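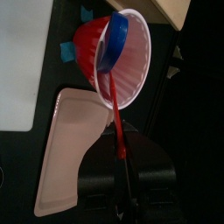 Valtonen wrote in to ask whether the fingers really need to be set again each time a thin-handled tool goes into the cell, or whether once a month would do. Once a month is fine if the cell only ever handles blocks and cups. For toy cutlery and anything else with a narrow grip, do the full check below before the first run of the day.

Setting up the grippers on a two-arm tabletop cell

These notes are for the Heritz pair, hung from above and facing each other over a white tabletop. The steps are the same on the older Vuvus arms, except that the finger screws are on the other side. Allow 26 minutes the first time.

What you need
A 2 mm hex key, a dry lint-free cloth, a strip of painter's tape, and one plastic toy with a straight handle. A toy spoon or knife will do.

1. Park and power down
Send both arms to the park position from the Susell panel and wait for the brakes to click. Switch off at the wall. Do not trust the soft stop for this job — it leaves the finger motors live.

2. Clean the fingers
Wipe the inside faces with the dry cloth. Cleaning spray leaves a film and the next handle will slide. If a face is polished smooth, change the finger. Ours last one season of daily use, and the last set went in during September.

3. Check the screws
Go round each bracket with the hex key and nip up anything that turns. Do the linkage screws last. They should be snug, no more, or the fingers will close unevenly.

4. Look at the cables
Each cable should have enough slack for a full turn of the wrist. Move the wrist through its range by hand and watch for snags on the side plate.

5. Set the closed position
Power up and close each gripper on nothing. The counter on the panel should read 843. If it is out by more than 12 either way, open the fingers, run Zero, and try again. Write the new reading in the log.

6. Single-arm grip test
Stand the toy in a cup and have one arm take it by the handle. Lift it clear, hold, and put it back. A handle that turns in the fingers means the grip is too low down or a face is dirty.

7. Two-arm hold
Bring the second arm in slowly and close it on the free end of the toy. Keep your hand on the stop button. Both arms should hold the toy without bending it. 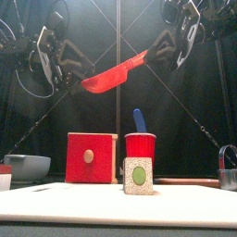 Step 7: two-arm hold on a red toy knife, one gripper on the handle and the other on the blade.

If the toy bows, the two arms disagree about where the table is. Go back to step 5, then run the table calibration from the Susell menu. Open one gripper before you do anything else, as the arms will fight each other if both stay closed.

Keep a note of the cycle count too. Our left arm had done 3,693 when its first finger was changed, and the right followed soon after.

Last revised December 2019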